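Kornby, second week back after the holidays. Cold. The bus stops at the bakery now and not at the school, so everyone walks the last bit and everyone moans about it.

I came for the stop bells. Old buses had a cord, then a rubber strip, then the button — and people here have opinions on all three. Grajales, the company that runs the valley route, wants to swap the lot for a touch panel by July. There was a meeting. It went on a while.

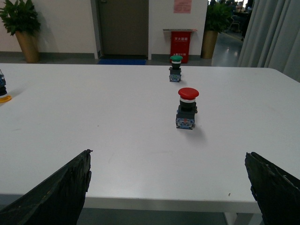 The cord had its fans, mostly over sixty. You could reach it from any seat, even with shopping on your lap. Trouble was the kids, who rang it all the way down the hill. The drivers hated that. One route, 231 stops asked for in a single day, and half of them no one got off at.

Buttons were meant to fix it. They did, a bit. You press, it clicks, you know its done. That click matters more than the firm thinks. Try a flat panel with wool gloves on. Try it if you can't see well.

"My mother finds the button with her thumb," said Ward Van Hecke, who drove the early run until last year. "She won't find a bit of glass." 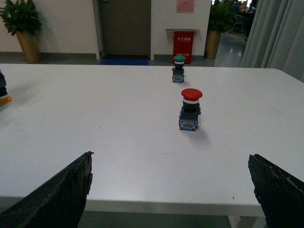 *Dexter Nguyen-Tran*

Sorkora went through the same thing two winters ago. Panels in, complaints in, panels half out again. They kept 2 buttons per bus, by the doors, and a panel at the back for anyone who wants one. Cost more then leaving it alone. A petition there got 1,920 names, in a town where you'd struggle to fill the hall.

Kornby's has 224 so far. It's on the bakery counter, next to the rolls, pen on a string. Grajales say they'll read it. The next meeting is after the frost, no date yet — bring a coat, the hall heating is off again.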